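3.2 Shared-table rules

The bottle task was run under the rules drafted by Shawky and Surdu. The operator may handle objects on the left side of the mat only.
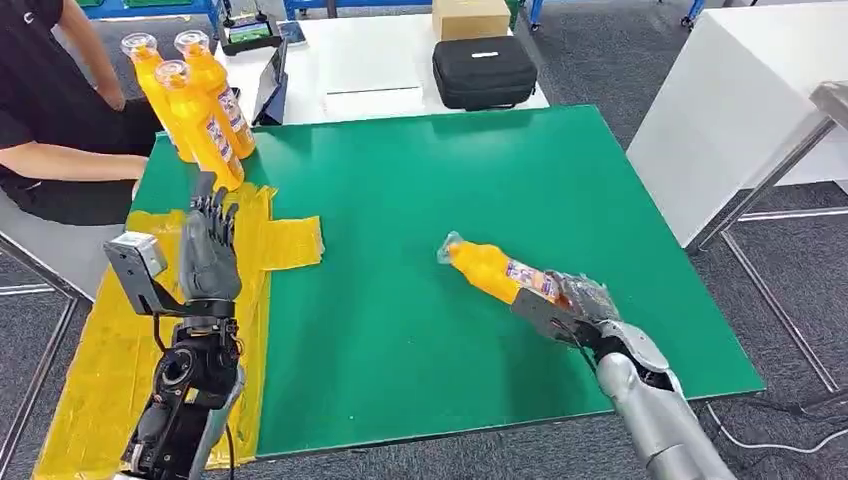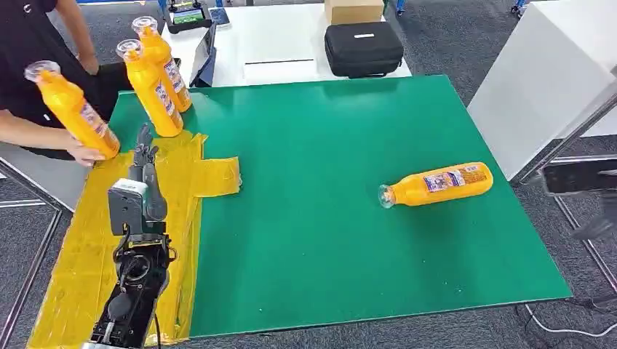
Figure 6. Operator and robot at the same table. In the first view the right hand holds a bottle; in the second a bottle lies on the right half of the mat.

Rule 8 covers reaching. Either party may reach across the mat, but the other must hold still until the reach ends - this applies to resets as well. Lysenko logged 459 reaches under Rule 8 and flagged 11 for review.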